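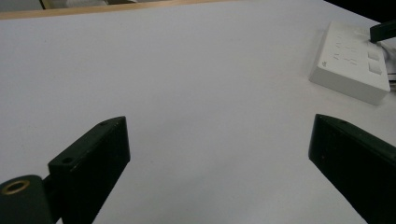
Home | Forums | Buying & Budget | Search | Log in

Budget for a second bench, hand-held grippers

plurkfan82
Planning next year's spend. We want two more hand-held grippers plus a fixed arm. Dranstead quoted 77 per set of spare fingers, Soriano wants 60. Is the difference worth paying?

bench_mo
Buy the Soriano ones. Ours have done fine since June. Spend what's left on threaded inserts and screws.

tallis_r
Disagree. We bought 32 sets from Soriano and the holes didn't line up on a lot of them. Redrilling ate the savings. I would pay the 77.

bench_mo
Was that the old batch? Skotness had the same complaint and got replacements.

tallis_r
Old batch, yes. No replacements for us though.

plurkfan82
OK, will order one set of each and compare. What about the arm?

gridlock_j
Leave the arm for the year after. Price up the bench first – table, power, cable runs. A power strip on the tabletop is fine for hand-held work but I'd want it off there before an arm goes in. That means an electrician, and ours cost more than the grippers.

plurkfan82
Had no line for that at all. Adding it.

Contact | Copyright Plurkier Forums | Back to top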